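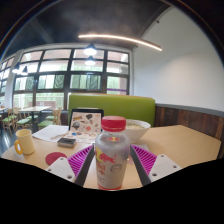
The bottle with the red cap.

The Last Bus to Arkstead
By Thenmozhi Acharya
July
Print this story | E-mail this story

Menon had the kitchen to himself by 9. His sister had gone to bed and left the heater on low, and he sat with the letter from the Turnel council and read it again. They wanted the house cleared by Tuesday.

He had lived there 13 years. His father had lived there longer and had planted the lemon tree, which had never done well in that soil.
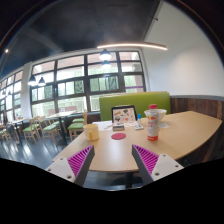
The table, from the near side.

"You could ask them for more time," his sister had said over tea.

"I did ask."

"Ask again, then."

He put the letter under the fruit bowl. There were eight boxes in the hall, all labelled in her neat printing, and he had packed none of them. He got up and wrapped the good plates in newspaper – slowly, as his mother used to – until the box was full.
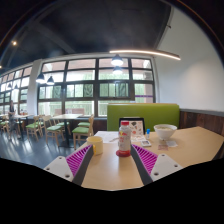 Bottle, cup and papers.

At five he heard the first truck go down to Flurkura. He put on his coat and went out to the tree. The ground was hard with frost, and the spade would hardly go in. He kept at it. When his sister came out in her dressing gown she looked at the hole, then went to the shed for the other spade.

Print this story | E-mail this story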